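Notebooks > Undley bench > Equipment planning > June

June, equipment planning, second entry

Wing-sze Chung asked me to write down where we are with the budget before she sends the order form, so I do it now while I remember the numbers. Ezekiel Kincaid has read the first half and his corrections are already inside.

We have two offers for the gripper. Verbeke sells the parallel type with two fingers, delivery in 8 weeks. Nikport has a similar one, delivery in 13 weeks, but the spare finger pads are in the price. With Verbeke the pads are 313 euros per set, and I think we will need more than one set in the first year. I have asked both for the drawing of the palm housing, because the width of the housing is what decides our mounting plate. Nikport answered the same afternoon. Verbeke has not answered yet.

Until we have the drawings I continue in simulation. The arm model stays the same and I change only the hand. My main interest is the low positions, under and beside the furniture, where a wide housing takes away the space before the fingers arrive anywhere.
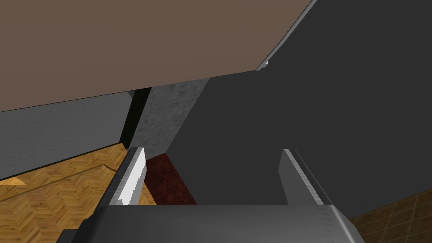
Wing-sze wants to know if we can save money by ordering the short fingers. My opinion is no. With short fingers the housing must go lower for the same reach, and we pay for it later in work hours. Ezekiel does not fully agree. He says the short ones bend less and we could make an extension in our own workshop. This is possible, but then somebody must calibrate it again each time it is taken off, and I do not want to be this person.

The wrist camera is a separate line in the budget. Pondik offered a loan unit for 2 months and I propose to accept it. If we like it, we buy it from the next budget. Please note that the loan does not include the cable, so the cable must be on our order now.

Not decided:
- one gripper or two (Ezekiel prefers two, Wing-sze says the money is for one)
- who pays the transport if we return the Pondik unit early
- mounting plate in aluminium or printed for the first tests

Still to do: write to Verbeke again about the drawing, ask Nikport if the 13 weeks are counted from the order or from the payment, and put the cable on the form.

2 comments · 0 shares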